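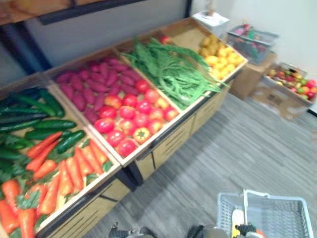
Produce stand task, head cam view, one gripper down by the basket

Kemen pick kit – worth it or not?

kestrel_77
Been trialing the Kemen two-arm kit on a grocery picking setup. Stand with sloped bins, basket on the floor, arms do the shopping. Trial ends in September and I have to say yes or no before then. Pic up top is from the head cam. Anyone here running one for real? Mostly care about the fingers and the support plan.

boltbucket
We have 2. Fingers are fine on round stuff. Tomatoes no problem once you turn the grip force down. Default is way too high, first thing you change.

Carrots with the tops on are another story. Leaves get in the joints.

marn_o
Seconding the leaves. Also is that head cam on the stock settings? Looks smeary round the grippers. Drop the exposure before you judge anything.

kestrel_77
Stock, yeah. Will try it tonight.

Fouad Shehata
I'd pass. Had the Kemen for 8 months. Hardware OK, support plan is a joke. Opened a ticket on a wrist cable, 15 days to get a reply, and the reply was a link to the manual. Went to Horcombe after that. Slower arms but they pick up the phone.

boltbucket
Thats not been my experience at all. Cable replaced inside a week. Did you buy direct or thru a reseller?

Fouad Shehata
Reseller. Shouldn't matter, I paid for the same plan.

boltbucket
Shouldn't, but it does. Resellers sit on tickets. Buy direct.

lowtorque
What are you doing about the green beans? Long tangly things hanging over the front of a bin would kill our Horcombe. Grabs one, drags the lot.

kestrel_77
Skipping them for now. Cucumbers next, then the sweet potatoes. Beans last if at all.

lowtorque
Fair. If you do get there look at the Sjöberg fingertips, narrow ones. They fit the Kemen mount with an adapter. 20 min job.

marn_o
Careful, the adapter voids the warranty. Says so on the Kemen site, small print.

lowtorque
Never had anyone check – but ok, yes.

Fouad Shehata
So add-on tips, no warranty, and slow support. You see why I left.

boltbucket
Or you use the stock tips and dont pick beans lol

kestrel_77
Anyone tried the Lallska software on it? Sales guy keeps pushing the bundle.

marn_o
Tried the demo. Nice for labeling, clunky for anything live. Wouldn't pay bundle price. Get the bare kit and ask for the longer trial, they gave us one when we asked.

kestrel_77
Good to know, emailing them now. Will post cucumber numbers when I have them.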